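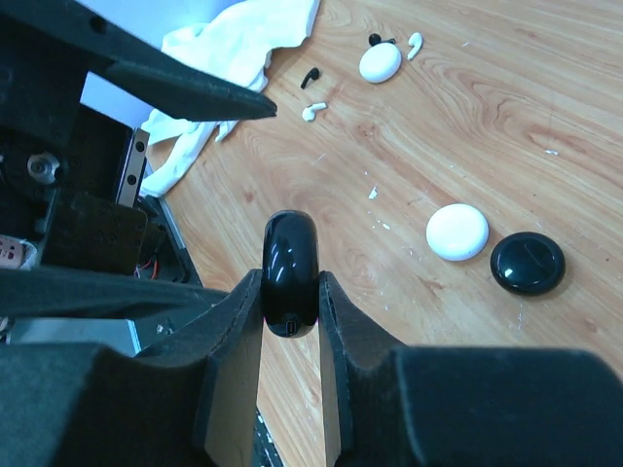 How Does a Battery Store Energy?

A page for young readers from the Trirnovcombe Museum of Science and Industry

Many of the things we use each day run on batteries. Flashlights, wireless earphones, toy cars and hearing aids all need electricity, but they do not have to be plugged into a wall while they work. They carry their energy with them.

What is inside?

A battery does not hold electricity the way a bottle holds water. It holds chemicals. When the battery is in use, the chemicals change, and this change pushes tiny particles called electrons around a path. Moving electrons are what we call an electric current.

Every battery has two ends, or terminals. One is marked with a plus sign and is called positive. The other is negative. Between them is a material called the electrolyte. It may be a liquid, a paste or a gel. Electrons cannot travel easily through the electrolyte, so they take the other way around — out through the wire, through the bulb or motor, and back in at the far end.

If there is a gap in the path, the electrons stop. A switch is simply a gap that you can open and close.

Why do batteries run down?

The chemicals in a battery can only change so much. When most of them have been used, the current becomes weak. A flashlight grows dim and a toy car slows down.

Some batteries can be used only once. These are called primary batteries. Others can be charged again and are called secondary, or rechargeable, batteries. When you charge one, electricity from the wall pushes the chemicals back toward the way they were at the start. This can be done many times, but a little is lost each time, so an old battery does not last as long as a new one.

Who made the first one?

The first true battery was built more than 200 years ago by an Italian scientist named Alessandro Volta. He stacked disks of two metals, with cloth soaked in salt water between them. The unit we use to measure the push of a battery, the volt, is named after him.

A copy of Volta's pile stands in the Verbeke Gallery on our second floor. It was made by Manee Intarasuk of the museum workshop and has 30 pairs of disks. Visitors may see it working each afternoon at 2:30.

Try it at home: the lemon battery

Ask an adult to help you. You will need:

4 lemons
4 clean copper coins or strips of copper
4 galvanized nails (these are coated with zinc)
5 wires with clips at both ends
1 small red LED

Roll each lemon gently on the table. Push one nail and one piece of copper into each lemon, and do not let them touch. Use the wires to join the nail in one lemon to the copper in the next, until all are in a row. Clip the last two wires to the LED. If it does not light, turn the LED around. The light will be faint, so try it in a dark room.

Do not eat the lemons afterward. Metal from the nails will have passed into the juice.

Staying safe

Never open, crush or heat a battery. Keep small round batteries away from younger brothers and sisters. If one is swallowed, tell an adult at once, as this is an emergency. Do not put old batteries in the household trash. Last year visitors left 2,604 used batteries in the collection box beside our front desk, and all were sent for recycling.

Words to know

Current: the flow of electrons along a path.
Electrolyte: the material between the two ends of a battery.
Terminal: the place where a wire joins a battery.

Text by Faustino Arriaga, Learning Department. School groups may reserve the battery workshop in Room 301 from August onward.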